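Kochplatz statt Kantine: Standik öffnet im November die Gemeinschaftsküche in Butden

Pressemitteilung, Butden, 25. September 2023 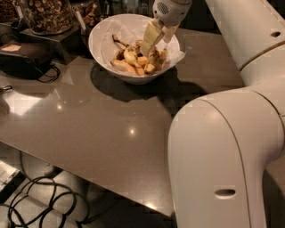 Endlich eine Küche, in der man auch mal was liegen lassen darf, ohne dass gleich einer hinterherwischt, so stand es auf einem der ersten Zettel in unserem Briefkasten, und ich habe mich beim Lesen sehr ertappt gefühlt. Ich wische nämlich gern hinterher. Aber gut, ich gelobe Besserung!

Im November ist es so weit: Wir von Standik machen im Erdgeschoss des alten Larnon-Hauses unsere Gemeinschaftsküche auf. Zwei Jahre haben wir daran geplant, gerechnet, umgeplant und zwischendurch auch mal eine Woche lang gar nicht darüber gesprochen (das tat allen gut). Jetzt steht sie, und ich darf endlich davon erzählen.

Worum geht es? Um gemeinsames Kochen für Leute, die zu Hause wenig Platz haben oder keine Lust mehr, allein am Herd zu stehen. Wer mag, bucht einen der 12 Kochplätze für einen Abend, bringt seine Zutaten mit und legt los. Töpfe, Pfannen, Schüsseln und Messer sind da. Gewürze auch, und zwar mehr, als ich aussprechen kann. Gegessen wird zusammen am langen Tisch, und was übrig bleibt, kommt in die Mitte und darf von allen probiert werden.

Genau diese Mitte ist mir das Liebste an der ganzen Sache. Angefangen hat es nämlich mit kleinen Happen. Bei unseren Probeabenden stellte immer jemand eine Schüssel hin, Papierserviette rein, etwas warm Gebräuntes obendrauf, und schon standen alle darum herum und redeten. Über Kartoffeln, über Kochbananen, über die Frage, wann man salzt. (Ich sage: gleich. Es gibt da im Team ein zweites Lager, das ich hier nicht zu Wort kommen lasse.) Daraus ist unser Eröffnungsprogramm geworden, die „Schüsselrunde“: Jede Gruppe macht eine einzige Sache, die man mit den Fingern essen kann, und davon reichlich.

Ein paar Worte zur Ausstattung, weil ich danach ständig gefragt werde. Den Entwurf hat das Büro Mägi gemacht, das auch schon unseren Leseraum eingerichtet hat. Wir wollten Arbeitsflächen, auf denen man Platz hat und die nicht nach Labor aussehen, deshalb ist der Ton ein warmes Graubraun geworden, schön glatt und glänzend. Dazu weißes Geschirr, ganz schlicht, tiefe Schüsseln vor allem. Ich hatte zuerst für bunt gestimmt und bin überstimmt worden. Inzwischen gebe ich zu, dass geröstetes Gemüse auf Weiß einfach besser aussieht, vor allem die dunklen Ränder, um die sich am Ende sowieso alle streiten.

Für zu Hause verrate ich schon mal das Grundrezept unserer Schüsselrunde, falls jemand vorher üben möchte. Kartoffeln oder reife Kochbananen in dicke Stücke schneiden, mit Öl und etwas Salz mischen, auf einem Blech verteilen und bei kräftiger Hitze in den Ofen, bis die Kanten braun sind. Einmal wenden. Die Stücke sollen nebeneinander liegen, sonst dämpfen sie nur vor sich hin, und dann ist die ganze Mühe dahin. Zum Servieren eine große Papierserviette in die Schüssel, gern zerknüllt, die nimmt das überschüssige Öl auf. Wer es süßer mag, nimmt Bananen mit schon ziemlich schwarzer Schale. Ein Klecks Joghurt mit Zitrone passt zu beidem.

Bezahlt wird das Ganze übrigens aus vielen Töpfen. Allein beim Sommerflohmarkt in Butden sind 3.109 Euro für die Küche zusammengekommen, davon haben wir das Geschirr und einen Teil der Pfannen gekauft. Außerdem haben uns fast 821 Leute geschrieben, was sie in einer solchen Küche kochen würden. Sehr viele wollten Suppe. Es wird also auch Suppenabende geben, versprochen!

Zur Eröffnung kann man ohne Buchung vorbeikommen, sich umsehen und mitessen. Wer selbst etwas beisteuern will, meldet sich bitte vorher, damit wir die Öfen einteilen können. Kinder sind willkommen, für sie gibt es einen niedrigeren Tisch zum Schnippeln. Hunde müssen leider draußen bleiben, auch die sehr braven. Der Eingang liegt auf der Hofseite und ist stufenlos.

Die Buchung der Kochplätze startet zusammen mit der Eröffnung, im Büro von Standik und auf unserer Internetseite. Ein Abend umfasst Kochen, Essen und Aufräumen, und ja, das Aufräumen gehört wirklich dazu. Spülmittel und Geschirrtücher stellen wir, Dosen für die Reste bringt bitte jeder selbst mit.

Redaktionen, die vorab einen Blick in die Küche werfen möchten, sind herzlich eingeladen. Einen Termin vereinbaren wir gern über die Pressestelle von Standik, am besten gegen Mittag, dann gibt es meistens etwas zu probieren.

Pressekontakt:
Standik, Pressestelle
Larnon-Haus, Erdgeschoss, Butden
Abdruck frei, Beleg erbeten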